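Hastlow Robotics Club: Skollura project report, spring and summer terms

We began in March with very little idea of how long anything would take, and I think all of us would agree that we learnt more from the slow weeks than the quick ones. Skollura is our attempt at teaching an arm to put things away in a small cupboard, using demonstrations we record ourselves with a hand-held gripper. By the end of term we had 800 recordings, of which 600 were good enough to train on. The rest had mostly been spoilt by a covered tag or a hurried start (we did get better at this, I promise!).

Mullura, our training script, grew out of last year's club code and needed a good deal of patient tidying before it would run overnight.
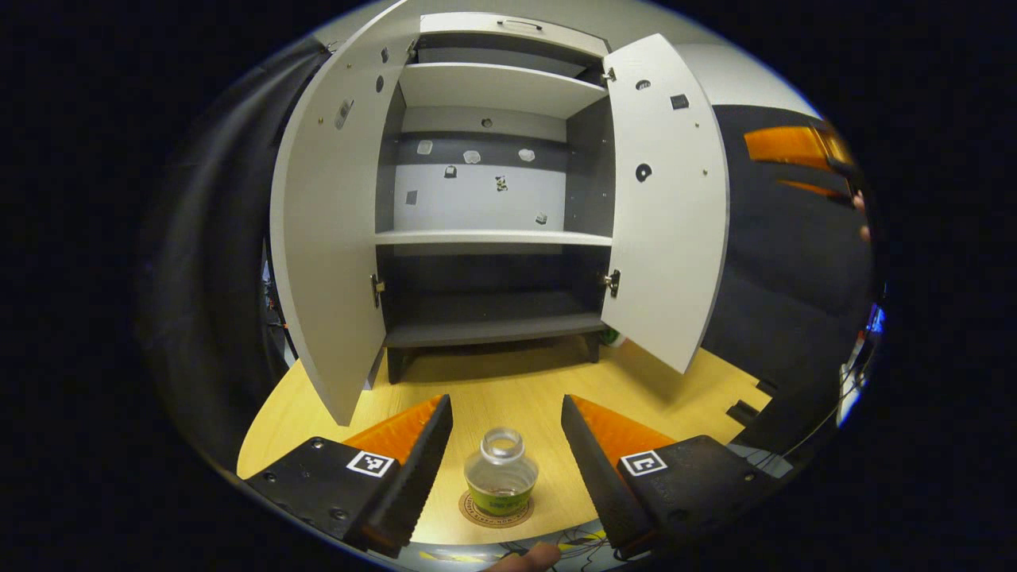 Our favourite task, and the one we kept coming back to, was the jar. Each run starts with both cupboard doors open and the little glass jar with the green label on its cork coaster, between the orange finger pads, and it should finish on the middle shelf. The arm managed 33 of its test runs, and we would dearly like to try the top shelf next term.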